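Small Business Bookkeeping, Unit 8
Handout: Estimated payments and the owner's draw

Read this before the February session and bring your own worksheet, filled in as far as you can get. The worksheet in the back of the packet is the same one we used for Unit 3, so do not print it twice.

Where we left off

Last time we closed the books for Kinnunen, the sample repair shop. The shop is a sole proprietorship. It had a profit on paper and very little cash in the bank, and several of you asked where the money went. Most of it went to the owner.

Draws are not expenses

When the owner of a sole proprietorship takes money out, it is recorded as a draw. A draw lowers the owner's equity. It does not appear on the profit and loss statement and it does not lower the tax. The owner is taxed on the profit of the business, whether the money stays in the account or is spent on groceries.

Kinnunen's ledger had $2094 in draws posted to "Office and misc." That entry has to be moved to Owner's Draw. After the correction the profit goes up by $2094, and so does the amount the owner is taxed on.

Wages are different. If the shop pays an employee, the gross wage and the employer's share of payroll tax are both expenses. The owner of a sole proprietorship is not an employee and does not get a paycheck from the shop.

Estimated payments

No employer withholds tax from the owner's income, so the owner generally sends it in during the year. There are four due dates. They are not evenly spaced, and students lose points on this every term. Copy them from the current instructions onto the first line of your worksheet.

Each payment covers income tax and self-employment tax together. Post it to Owner's Draw if it is paid from the business account. It is a personal tax paid with business money. Do not open an expense account called "Taxes" and put it there. Sales tax and payroll tax go to their own liability accounts, as in Unit 3.

Equipment

Tools and machines that last more than a year usually go on the asset list and are written off over time, or in the first year if the rules allow and the owner elects it. Keep the invoice, the date the item was put in use, and the share of business use.

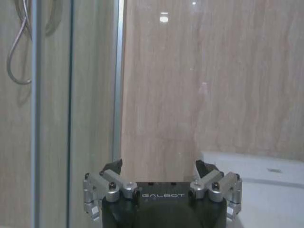

One student from the earlier section wrote in to ask whether an estimated payment can be skipped in a quarter with a loss. It depends on the whole year. A loss in one quarter may be offset by profit in another, and the worksheet has a column for owners with uneven income.

Exercises

Girnero is a one-owner print shop. Sort its 97 transactions into expense, asset, liability and draw. Mark any you cannot place and leave them for class.

Imorier paid its owner's estimated tax by business check and posted it as an expense. Write the correcting entry.

Dreromeo has two owners. Do not use the sole proprietor worksheet for it. Partnerships are in the next unit.

Handout revised January 19, 2025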